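# Does Color Help You Remember Where Stuff Goes?

Psych project write-up, Apr 25, 2022
Oana Zamfir and Arsalan Butt

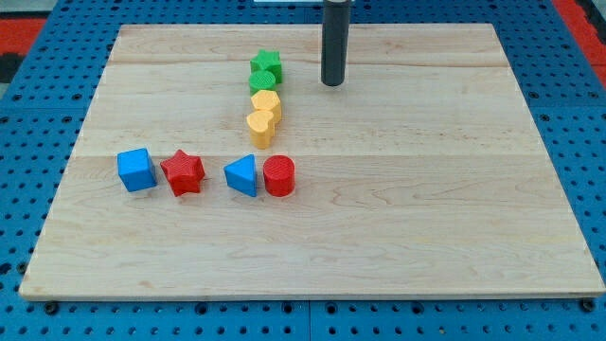

*Fig. 1. Eight plastic shapes in four colors on a maple board.*

So our question came from my grandmother's kitchen. She keeps her spices in jars with different colored lids, and she can grab the paprika without reading a thing. I have plain lids and I read every single label, every time. Arsalan thought she was just used to her own kitchen (fair!) and we argued about it long enough that it became our project.

We made two sets of picture cards showing simple shapes scattered on a grid. In one set the shapes were colored, and in the other everything was gray. People looked at a card for ten seconds, counted backward from 50 out loud, and then drew the layout on a blank grid. The counting was Corina Nistor's idea - without it people just mumble the positions to themselves and get everything right, and our first tryout was a total mess because of that.

We got 49 people, mostly from our dorm at Tuvthorpe plus a few from Arsalan's soccer team. Each person did 12 cards, six of each kind. That should give 588 drawings but we ended up with 584, as two people had to leave for class and skipped two cards each.

For gray cards, people put 50 percent of the shapes in the right square. For colored cards it was 63 percent. I was really happy with that until Paula Hodoroagă, our TA, asked whether we had mixed up the order. We had for most people, but the soccer guys all got gray first, so some of their improvement could just be practice. We took them out and ran it again and the gap got smaller, but it was still there.

The part I didn't expect was the mistakes. With colored cards, people would swap two shapes of the same color, so a red square and a red triangle would trade places. With gray cards the errors were all over the grid and I couldn't find any pattern, and believe me I tried for a whole weekend.

If we did it over I'd use a bigger grid and ask about color blindness at the start. We only thought of that in the last session, when one guy mentioned it on his way out. His drawings are still in the totals.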